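Notas para a palestra "Dobrar escuro sobre estampado"
Milagros Campos – encontro Soler de organização doméstica, Misville
Duração: 20 minutos, mais perguntas

ABERTURA (sem slide)

Boa tarde. Esperar que pousem os cafés. Dizer que a organização me pediu um título inspirador e que mandei este, que ficou no programa com um erro no meu apelido e nenhum no tema.

Perguntar quem dobra a roupa em cima da cama. Braços no ar. Perguntar quem depois dorme ao lado do monte. Os mesmos braços, mais devagar.

Contar a história da mesa. Durante 12 anos dobrei na mesa da cozinha, que servia para tudo e por isso nunca estava livre. Em agosto passei para o chão, com uma esteira por baixo, e os joelhos ainda não me perdoaram. As toalhas, em compensação, saem direitas.

PARTE 1 – A SUPERFÍCIE

Uma esteira entrançada tem três coisas a seu favor: enrola-se, sacode-se à janela e não escorrega como a colcha. Tem contra ela o facto de as visitas perguntarem se vai haver ioga.

O padrão ajuda mais do que parece. Quem dobra tecido liso e escuro sobre um fundo liso e escuro está a trabalhar de memória. Com desenho por baixo, vê-se logo onde acaba o pano e se a borda vai a direito ou já foi passear. (Pausa. Se alguém se rir, agradecer com a cabeça e seguir.)

Não é preciso alinhar a borda com a esteira. Uma borda em diagonal continua a ser uma borda, e quem passa dez minutos a rodar o pano até ficar paralelo à parede precisa de outra palestra, que é na sala ao lado.

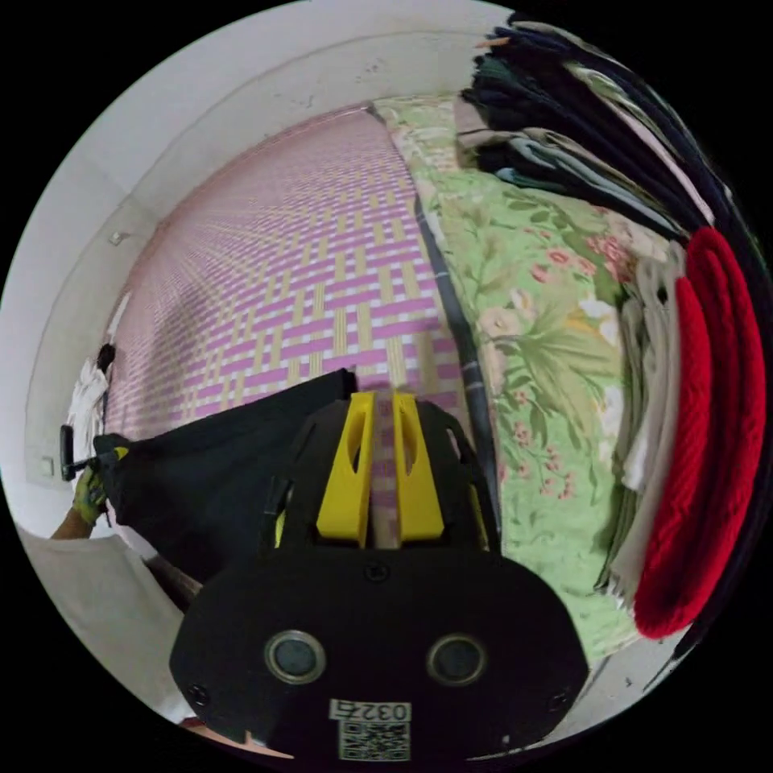
PARTE 2 – O CANTO

Tudo começa pelo canto. Pega-se com a ponta dos dedos, sem fazer punho, e só depois se pensa no resto. O tecido grande tem vontade própria e o peso está quase sempre na parte que ainda não agarrámos.

Falar das luvas. Há quem dobre de luvas de trabalho, eu incluída quando venho do quintal e me falta a paciência para as tirar. Perde-se tacto, ganha-se lentidão, e a lentidão fica bem em quase todos os panos. Não recomendo para seda. Também não recomendo seda.

Erro clássico: puxar o canto com força para alisar o pano todo de uma vez. A prega muda de sítio e instala-se noutro lado. Levantar, deixar cair, alisar com a palma do meio para fora.

Demonstração com o pano Nalby, o preto, que está no saco grande. NÃO usar o Lastell, larga pêlo e a primeira fila veio bem vestida.

PARTE 3 – O PRETO

O tecido escuro esconde as nódoas e exibe o cotão, o que me parece um mau negócio. Sacudir antes de dobrar. Dobrar com o avesso para fora se for para guardar muito tempo.

Ler a carta da leitora que comprou um rolo adesivo de 600 folhas e o gastou num único cobertor. Não dizer o nome dela. Ela está cá, segunda mesa.

Se o tempo apertar, saltar a carta e passar às 2 dobras: ao meio no comprimento, depois em terços. Quem quiser fazer quartos faz quartos, não vou a casa de ninguém verificar.

PERGUNTAS

Vão perguntar pelos lençóis com elástico. Responder que enrolo e fecho a porta do armário depressa.

Recolher a esteira antes de sair, da última vez ficou lá.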